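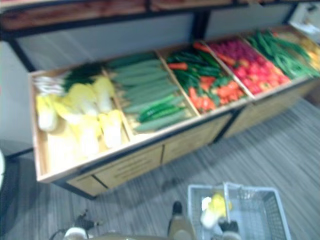

Paweena Boonyarit told the squad room that a gang with two members was still a gang, and she would thank everyone to stop saying "those brothers."

Detective Breron said the brothers had a name now. He had seen it sprayed on the wall behind the tire shop.

"What name?"

"The Astmont Kings."

"There are two of them. Which one's the king?"

"Both, I think. That may be the source of the tension."

The Astmont gang unit had been funded in December with a grant of 200 thousand dollars, on the understanding that Astmont had gangs. Paweena had inherited the money, a van with tinted windows and a map of the city without a single pin in it. By spring she had bought the pins.

The Kings controlled Cillia Street from the laundromat to the bus stop. They collected protection from the laundromat in the form of free drying. The owner declined to press charges - he said the older one was good with the machines.

"Rowbotham called again," Breron said. Rowbotham was the county seat, and it had real gangs, and it was insufferable about it. "They want to know if we need backup."

"Tell them we're monitoring a situation."

She drove out to Cillia Street that night and parked the van under a streetlight, where it could be seen. At around 11 the younger King came over and knocked on the glass. He wanted to know how a person would go about leaving a gang.

"Have you talked to your brother?"

"He says it's blood in, blood out. But we were already related."

Paweena thought about the grant, which came up for renewal, and about the map.

"Give it until the end of the fiscal year," she said.

He nodded and went back to the bus stop, and she wrote down that contact had been made.

Comments

dulcie_m: The laundromat guy deserves his own story.

Hank T.: My county had a unit like this. They had the van too.

pellgrove: So does he get out or not? I liked it but I wanted one more page.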